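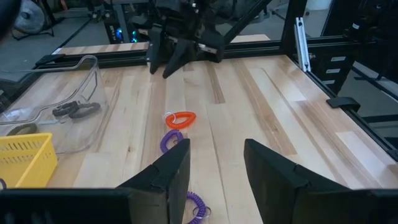

Wrist view, right arm. Coil key rings, clear bin and yellow basket.

Stananstead Robotics Club Forum > Student Projects > Two-arm sorting

Topic: Coil key rings, grasp point selection

mandar_build
Posted October 23, 2018

Our semester project is sorting coiled plastic key rings by color with two arms. Wrist view is attached to this post. The task is to pick a coil off the planks and place it in the container assigned to its color. Planner is Mandar, our own code, Python on top of the stock driver.

Problem is grasp point selection. The coil deforms when the fingers close, so the centroid of the color blob is a bad target. On an open loop the centroid falls in the hole and the fingers close on air. We switched to targeting the split ring, which is rigid, but it is thin and the detector loses it against the lighter boards.

Log so far: 550 attempts, 130 of them failed at the grasp. We have not separated the failures by cause.

Questions:
1. Coil or split ring as the target?
2. Is anyone running a depth threshold that works on something this thin?

torque_limit
Coil. Take the point on the coil farthest from the split ring and align the fingers across the strand. You have a few millimeters of soft plastic there and it will take a sloppy approach. The split ring will not.

Depth will not help you. We tried it in the June build session with shoelaces and the table noise was bigger than the object.

axis7
Disagree on the coil. If you grab the far side, the ring hangs off the bottom and swings, and it catches the rim of the container on the way in. With a flared rim like the one on that clear bin it will catch a lot. Grab close to the split ring, on the plastic, one finger width away. The load is then under the fingers.

torque_limit
Swing is a speed problem. Slow the transfer.

axis7
They are scored on cycle time. Read the course sheet.

eltex_user
Separate issue. The clear bin is going to cost you more than the grasp point. Coils inside it show up through the wall, and your color segmentation will return them as candidates. You have a dark gray one, a lighter gray one and an olive brown one in or behind that wall right now. Does Mandar mask the bin?

mandar_build
It masks the bin floor as a polygon, set by hand at startup. The walls are not masked. That could account for some of the failures. I will check how many of them had a target x on the left side.

eltex_user
Mask the outer edge of the rim plus a margin. If the bin gets bumped the polygon is stale, so redo it every run or put a tag on the bin. We use Eltex mounts with a printed tag and read the tag before each pick. Adds 2 seconds per cycle.

axis7
Or use an opaque bin.

mandar_build
Containers are fixed by the assignment. One clear, one slotted yellow.

vlachou_lab_ta
TA for the section. Containers are fixed, their position on the table is not. You may move the bin out of the working area of the wrist camera as long as it stays on the table. The Vlachou rules page, section on fixtures, covers this.

Also, please label the failures before asking for a grasp strategy. 130 unlabeled failures is not data anyone can use.

torque_limit
Agree with the TA. My guess is you have at least three things mixed together: closing on the hole, false targets through the wall, and the finger hiding the object. Look at your own picture. The left finger covers part of both purple coils. If you segment at that height, you get two partial blobs and the centroid of each is wrong.

mandar_build
We segment from a higher pose and then descend open loop. The picture is from the descent. But the re-check before closing does use the low view, so yes, the occlusion matters there.

axis7
Then drop the re-check or do it from the second arm. It is parked over the far end with its fingers nearly closed. Give it a camera job.

torque_limit
That needs a calibration between the arms that holds. Ours drifted within a day. I would raise the re-check pose first.

mandar_build
Bin moved, wall masked, re-check raised. Failures relabeled by hand from the logs: most are closing on the hole, false targets second. Went with axis7's point, one finger width from the split ring, on the plastic. Running the long set tonight, 1077 attempts if the gripper pads last. Label file is in the project folder under grasp_fail.

eltex_user
Post the bin position too, please. We have the same assignment next term.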